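Zova Hand-Held Gripper Set – Set-Up Guide
Section 4: Recording a Tabletop Tidying Chore

Read Section 3 (Pairing and Power) before you start. The steps below cover the wrapped-tube-and-tray chore, the first one most sites record. It takes two operators, each with a hand-held gripper.

4.1 What this chore tells you

People ask whether a machine can do ordinary chores yet. The short answer is some of them, some of the time, if the table looks much like the tables it learned from. Putting one item into a desk tray is near the easy end. It still asks the machine to find the item, turn it to suit the opening, clear the rim and let go at the right height. Do not expect a policy trained on this chore alone to clear a real desk.

4.2 Laying out the table

1. Use a table with a plain white top, or cover it with white paper.
2. Stand the mesh tray toward the back of the table with its open side facing the operator.
3. Lay the item on its side, clear of the tray.
4. Change the angle of the item between runs. Do not line it up with the table edge every time.

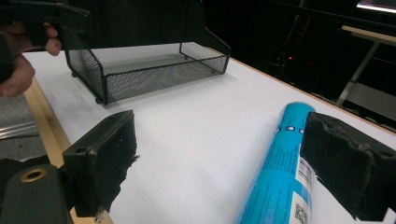 Figure 4-1. Item on its side, mesh tray behind.

NOTE: Shiny wrappers throw glare. If the glare hides most of the item in the preview, move the lamp before you move the item.

CAUTION: Keep cables off the tabletop and away from where the operators stand.

4.3 Holding the gripper

1. Wrap your hand around the handle and keep the index finger forward, under the main housing.
2. Start with the jaws open and above the table.
3. Squeeze slowly. A fast squeeze pushes round items away, and the run then has to be marked as a miss.
4. Keep your wrist at an angle you can hold for the whole session. Change operators after 30 runs.

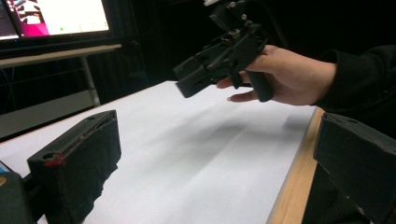

If two grippers are in use, agree on who moves first. The second operator should hover clear of the tray until the first has let go and backed off. Crossed paths are the most common cause of rejected runs on two-person chores.

Check the finger pads at the start of each session. Some wear is normal and does not stop recording. Replace a pad when the hard finger shows through on the gripping face, or when a loose strip is long enough to catch on mesh. Pads come in packs of 24 (see Parts List, Prasine pad kit).

4.4 Placing the item

1. Close on the item near its middle.
2. Lift straight up until it clears the front wall of the tray.
3. Tilt it so one end leads.
4. Lower that end into the tray first, then let the rest down.
5. Open the jaws fully before you pull back.

An item longer than the tray will rest on the rim and lean. Count this as a good run if it stays put for the full hold time. Do not reach in by hand to straighten it while recording is on.
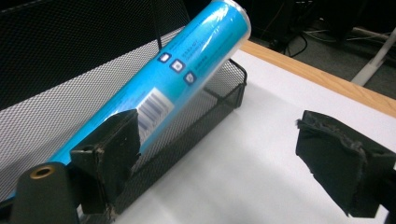
Written by the Betetti training materials editor
Revised Thursday, January 1, 2026

4.5 Marking runs

Mark every run before starting the next one. Use these three marks only:

Good – the item is in the tray and the jaws are clear.
Miss – the item was dropped, pushed away or left outside.
Void – something went wrong that was not part of the chore, such as a low battery.

Keep the misses. New users tend to delete them, and the set then holds very little about how a grasp goes wrong. In our own trial at the Nouri workshop we kept 73 runs from one afternoon, and 21 of those were misses.

4.6 Checking for blur

Play back one run in every ten at slow speed. The item will often smear while it is being lowered. A short smear is fine as long as the fingers and the tray rim stay sharp. If the fingers smear too, check the camera mount screw and slow down.

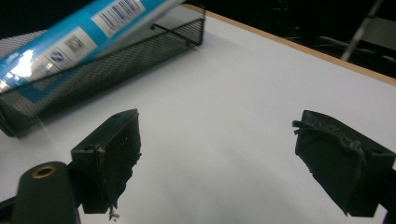 Figure 4-2. Blur on the moving item; fingers sharp.

4.7 Before you try it on a machine

1. Run the machine at its lowest speed setting first.
2. Use the same tray and the same item for the first tests.
3. Once it places that item reliably, change one thing at a time: the item, then the tray, then the table.

Expect results to drop at each change, most of all with the tray. Thin mesh is hard for depth sensing, and some machines will press down on the rim as if it were open space. Stop the test if this happens and go to Section 6.

CAUTION: Keep hands out of reach of the arm while it is powered, even when it looks idle.

For chores with cloth, liquids or drawers, see Section 5. Those chores need more runs and a different set of pads.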